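Room and wardrobe helper, part time - Trerklow

Orkar looks after furnished rooms that are let by the week or the month. We have 20 single bedrooms at Trerklow and need 2 more helpers to get them ready between lets and to keep the clothes rails and bedding in order. The posts are permanent after a trial period that runs until July.

The work

You will strip and remake single beds, change pillowcases, wipe down cabinets and rails, and sort the clothing on each rail. Longer-stay guests can ask for a wardrobe tidy, where jackets and coats are put back on hangers, buttoned or zipped where needed, and hung facing the same way. The bedrooms are small, and there is not much floor to spare once the bed and the rail are in, so you should be comfortable working in a tight space and putting things away as you go.

Bedroom with single bed and metal clothes rail

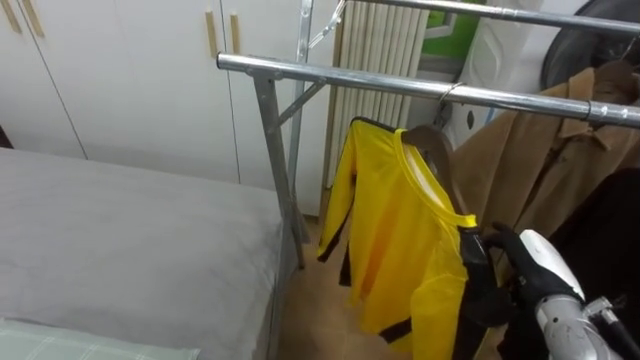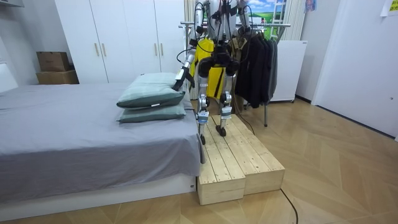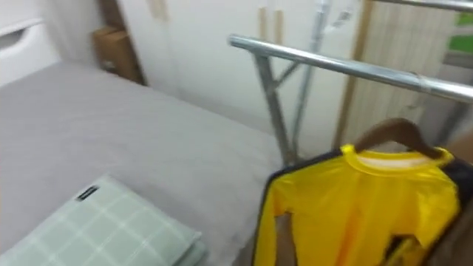

Sheets must be pulled flat to the corners. Coats go on wooden hangers, lighter items on wire ones. Anything left behind by a guest is bagged, labelled with the room number and taken to the office at Hemness the same day - please do not leave it in the room for the next person.

You will work in pairs, usually with Nga Bùi for the first few weeks. She has a written list for each room and will go through it with you.

What we ask for

No formal qualifications. Experience in housekeeping, a laundry or a clothes shop is useful. You need to be able to lift a mattress corner, stand for most of a shift and read a short list in English. References will be taken up.

Hours and pay

Shifts are in the late morning and early afternoon, when rooms change over. Some weekend work is shared out by rota. There is a 3000 starting bonus, half paid with your first wages and half at the end of the trial period. Overalls are provided and washed by us. The Doolan bus stops outside the building, and there is a rack for bicycles in the yard.

How to apply

Write to Oanh Nông at the Hemness office with a short letter and the names of 2 people who can speak for your work. Say which shifts you can do and when you could start. A CV is welcome but not required. We will ask shortlisted applicants to come in for an hour and make up a room with us - this hour is paid.

Closing date: December 26, 2021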